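3.2 What people mean by "folded"

We began this part of the study believing that everybody knows what a folded shirt is. The belief lasted until the second interview. Of the 27 households in the Kernham sample, most owned at least one person who folded and one who was said to fold wrong, and the two seldom agreed on which was which. Mensah (the fourth author, and a lifelong roller of shirts) was asked to leave the coding of these disputes to the rest of us.

The answers sorted into 3 camps. Flat folders want a rectangle, with the sleeves tucked behind and the collar, if there is one, facing up. Halvers fold once down the middle and once across, and regard anything further as showing off. The last camp, which we call bundlers, stops when the garment is small enough to carry. Bundlers were the only group to describe their own method as "done."

Tsikata and Boateng (Section 2) treat the fold as a finished product, scored by its outline. We think this misses where the trouble lies. A shirt spends most of its folding time in states that have no name, and people judge these states as freely as they judge the result. Figure 4 gives two of them, both on a bare stretch of white tabletop, which is more clear surface than any of our Kernham respondents could offer.

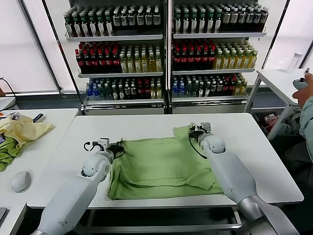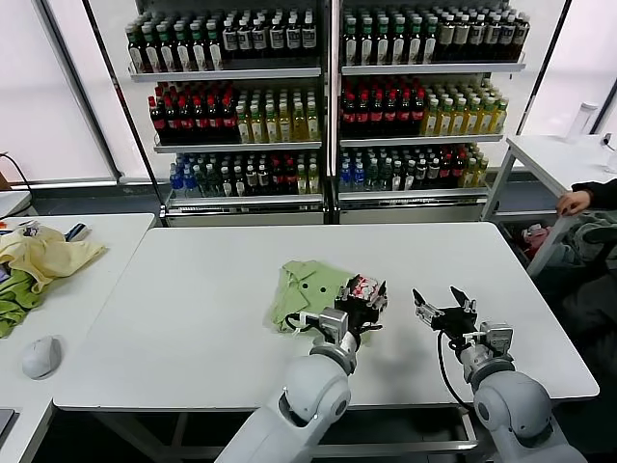
Figure 4. A light green garment on a white table, in two states: spread flat and partly folded (top), and as a rumpled bundle (bottom).

Respondents were given written accounts of states like these and asked how far along the job was. Flat folders placed the spread shirt near the end, on the grounds that flattening is the real work and the rest is bookkeeping. Bundlers placed it at the start, or declined to see why it had been flattened at all. For the bundle the ratings swapped over almost exactly, and one halver wrote only "start again."

Collars made matters worse. The comment forms yielded 521 remarks on technique, and collars drew more of them than sleeves and hems put together. Amissah suggests that a collar gives a shirt a face, and that people dislike seeing it squashed. Darko suggests that collars are simply annoying. We have not found a test that would separate these accounts, and Section 3.3 proceeds without one, taking up the related problem of where the pile goes once somebody has agreed to make it.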